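# Setting up a table-top cell for a two-arm robot: working rules

Updated 31 December 2025

These are the rules we follow at the Grollstead site before a two-arm robot is allowed to move at a table. They cover small, slow arms with finger grippers, handling light household and shop items. They don't cover anything fenced, anything on a vehicle, or the large arms in the Brivis hall, which have their own sheet.

Read the whole page once before you start. After that the headings should be enough.

## 1. Do the risk assessment first

Use the standard form and fill it in for the task you are going to run this time. A form copied from last month's task doesn't count, even if the table and the arms are the same. Write down:

- what the arms will pick up, and the heaviest item
- how far each arm can reach with the gripper closed and with it open
- who else will be working nearby, and what they will be doing
- where the stop button is and who is holding it

Diệp Phí signs the form. If she is away, wait or ask for the deputy named on the door.

## 2. Mark the reach

Power the arms off and move each one by hand to its furthest point on the left, right and front. Put a bit of tape on the floor or table at each point, then add 20 cm all round. That line is the working area. Hazard tape on walls and corners marks fixed edges and tells you nothing about reach, so don't use it as your line.

Seats and side tables may stay if they are outside the line. If one has to be inside it, put it on the form as an obstacle and set it in the software as well.

## 3. Clear the table

Only the item being handled goes on the table. Tools, tape, pens and spare parts go somewhere else, and a chair beside the table will do as long as it is outside the line. Toolboxes should be put down flat with nothing hanging over the rim.

For open containers such as baskets and crates, stand the handle in the position the task expects and check it stays there on its own. Start with the container empty. Add goods only when the arms have done the full movement seven times without a fault.

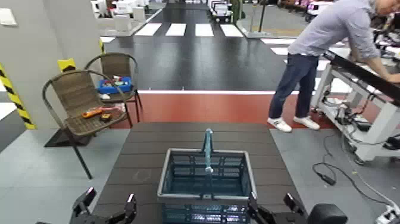 Slatted tops need a bit more care. Fingertips can go down into a gap and stick, and the arm will keep pushing until the force limit trips. Set the lowest finger height a little above the top of the slats and test it at low speed in several places across the table. If the task needs the fingers to touch the surface, lay a flat board down first and measure the height again.

## 4. Cables and power

Most of the entries in our near-miss book are about cables. None of them involved an arm hitting anyone.

1. Run power leads along one side only, away from where people walk.
2. Take up loops. Adapters go against the stand or under the shelf, not out on open floor.
3. Keep power strips out of the path of both arms and label each plug.
4. Pull gently on every lead going to the workstation. If a plug shifts, fix it before power on.

A cable that has to cross a walkway needs a cover, even for a short test.

## 5. People nearby

One person runs the arms. Anyone else in the area has to be told before the arms go live, and told again when they are off. Say it out loud and wait for an answer. Someone bent over other equipment won't be watching you.

Nobody reaches into the working area with the power on. Software pause is not power off.

## 6. First movement

- Start at the lowest speed setting.
- Move one arm at a time, then both.
- Open and close each gripper with nothing in it.
- Press the stop button once while an arm is moving and check that it holds its position.

If any of this goes wrong, switch off, write it in the book and go back to step 2.

## 7. Afterwards

Park the arms, power off, unplug at the strip and coil the leads. Send the form to the Lại folder under the task number. Forms from before November are still in the old Flastusville folder and will be moved over when there is time.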